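5/6/21

Quick one before I lose the thread. Insertion policy finally trained through, 3,000 demos in sim, all scripted, no teleop this time. Silvana Teixeira said 300 would do if the start poses were spread out enough. She was half right. With 300 it gets the part to the right place and then just sort of hangs there. With 1,000, better. Still dithers.

What fixed it was dumb. Stopped predicting absolute poses, switched to offsets from the socket. Should of done that in October.

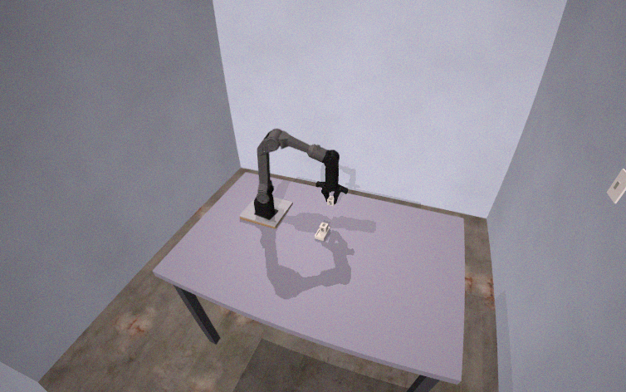
Shadows are my current headache. Kartha (the renderer, not the old planner) gives us one big soft light and I never randomized it, so I think the policy is cheating. The arm throws that big hook of a shadow over the table and the white block sits right inside the curve. Pretty good landmark if you're a lazy network! Moved the light on a whim last night and success fell off a cliff. Same weights, same part in the fingers, different shadow.

So, plan. Randomize light position and softness, maybe table color too while I'm in there. Rerun seed 426 first so I can compare with teh old curves. Then Cakik, which has the harder sockets.

No real robot numbers yet, don't ask. Stescombe wants them and so do I. Config goes up once I've cleaned out the hardcoded paths.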